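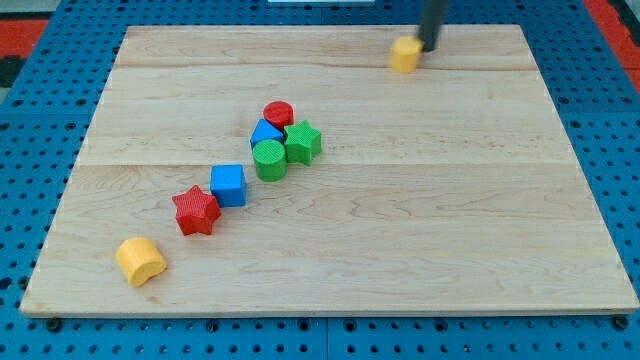

Corina Gasser thinks the new parking charges at Killach will pay for themselves by next winter, and has written in to tell us so. We remain to be persuaded. The January notice from Canside promised 53 marked bays and a resurfaced entrance, paid for by permits at 200 a year. So far there are signs, and a machine that takes coins on some mornings.

The sums don't help. Canside says it expects 372 permit holders, yet the same notice admits that more than 200 of last year's regulars came over from Rirkasness, where parking is still free. Why would they carry on coming? Teresa Czerwiński asked exactly that and was told a survey was planned.

Perhaps it will all come right — these things sometimes do. But we would like to see the survey before the second round of permits goes on sale, and we would like the potholes by the Górecki turning filled in the meantime.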